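4.2 Where the first fold goes

Most household advice on folding large flat textiles starts from the claim that the first fold decides the rest. Get the first crease straight, the guides say, and the pile will be square. Parsons and Tam repeat the claim in their review of home laundry manuals, and the training sheets used by the Skelten linen service treat it as settled. We did not find much behind it. The manuals cite each other, and the two studies that are cited most often both worked with starched hotel sheets on a waist-high table, conditions that few homes can offer.

Our own records come from bedrooms. We chose the bed as the work surface after the pilot in April, when most households told us they fold there anyway. A bed is a poor table. It gives under the hand, its cover drags on whatever is laid over it, and its height suits some people and not others. A crease pressed into a cloth on a mattress does not meet the resistance it would meet on wood, and we doubted from the start that sharpness of crease could mean the same thing in both settings.

The full set holds 1336 folds. Each was scored by two raters, Whiteley and Melis, who marked the line of the first fold and the squareness of the finished piece separately and without seeing each other's marks. We had expected the cloth itself to cause little trouble in scoring. In practice, white cloths with a tone-on-tone pattern were the hardest to read, as the weave gives the eye nothing to follow and a shallow wrinkle can pass for the start of a crease. Figure 3 shows a cloth of this kind.

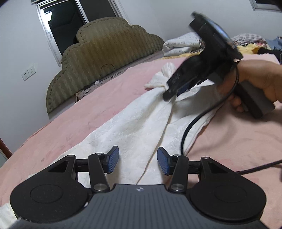 Figure 3. White cloth on a pink bed cover. A long creased fold edge is visible, along with shallow wrinkles in the surface.

The cloth in Figure 3 runs diagonally over the bedding, and it is much wider at one end than at the other. A manual would call this a bad position. The usual rule is to square the cloth to the edge of the bed before folding, so that the mattress edge can serve as a guide. We are less sure that the rule earns its place. A diagonal lay lets a person reach along a long fold without walking around the bed, and several people in the study told us they prefer it for that reason. Whether they are right is a separate matter. Preference is weak evidence, and we give it little weight here.

What the scores show is modest. Folds with a straight first crease did end up squarer than the others, but the gap closed once we left out pieces longer than 90 inches. For shorter pieces, the people who made a crooked first fold mostly corrected it at the second, by lining up corners and letting the crease fall where it would. The first crease was then simply undone or buried inside the stack. Ersoy has argued that such corrections cost time, and they may, but his figures are drawn from people who were told to work fast. Ours were given no limit, and few took longer than 60 seconds over a piece of any size.

There is also a problem of direction that earlier work passes over. A person who folds with care at the first step is likely to fold with care at every step. A straight first crease could be a sign of a careful folder and have no effect of its own. Nothing in our design separates the two, and nothing in the hotel studies does either. The Nuttall group's suggestion that beginners be drilled on the first fold alone would be one way to test the point. To our knowledge it has not been tried.

Wrinkles present a further difficulty. Both raters were asked to ignore any wrinkle that did not cross the fold line, and they agreed well on cotton pieces with a printed stripe. On plain and self-patterned cloths they agreed less often, and most of the disputes concerned where a crease ended and a wrinkle began. We kept the disputed pieces in the set, scored at the midpoint of the two marks. A stricter reader might drop them. Doing so makes the link between first crease and final squareness look a little stronger, a result we would not lean on, given that the pieces removed are the very ones on which a straight crease is hardest to see.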